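Bring back the long table

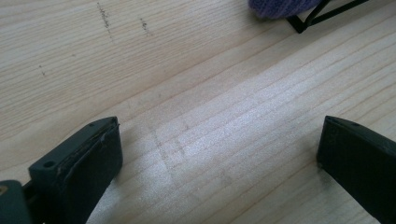
Why should a town library give up floor space to one big table? The space is already being used for something worse, namely single booths that hold one person each and stand idle for most of the day.

I have used the library in Skunstead since I was at school. Until June there was a reading table down the middle of the main room, long enough that you could sit at one end and not hear a page turn at the other. It was taken out during the repainting and has been replaced with booths from a firm called Landa. Each booth has a lamp, a socket and a grey felt screen on three sides. They are well made and I have no complaint about the chairs.

My complaint is about what they do to the room. At the old table you could spread out a newspaper. You could put three maps side by side, or help a child with a school project while another child did something else. In a booth you can open a laptop and perhaps a notebook. The broadsheets are still delivered each morning, but there is now nowhere to open one fully except the floor.

The council's case is that people asked for privacy. A survey went out last winter and 108 forms came back, from a library with 1,743 active members. I filled one in myself. The question was whether I would like "more quiet places to work", and I ticked the box, as I suppose most people did. It did not say that the table would go to make room for them. Had it done so, I would have ticked something else.

There is also the matter of who the booths suit. They suit people with a job to do on a screen, and those people deserve somewhere to do it. They don't suit the local history group, which used to meet at the table and now meets in a café where they have to keep buying coffee. They don't suit anyone who came in mainly to sit near other people without having to talk to them. That is a perfectly good use of a library, and for some it is the main one.

Paltitz, which is a smaller town than ours, kept its table and put four booths along the back wall. I went over to look. Both were in use, and the noise was no worse than it is here. The Yilma branch has done much the same with a second-hand table bought from a school that was closing.

I am told the old one is in storage and that bringing it back would cost under 1,000 pounds, most of it for moving the shelves. Two of the booths would have to go. The ones nearest the door are draughty and people avoid them, so I would start with those.

The council looks at the room layout again in the autumn. Anyone who wants the table back should write before then, and should say what they used it for.

20 Jul 2022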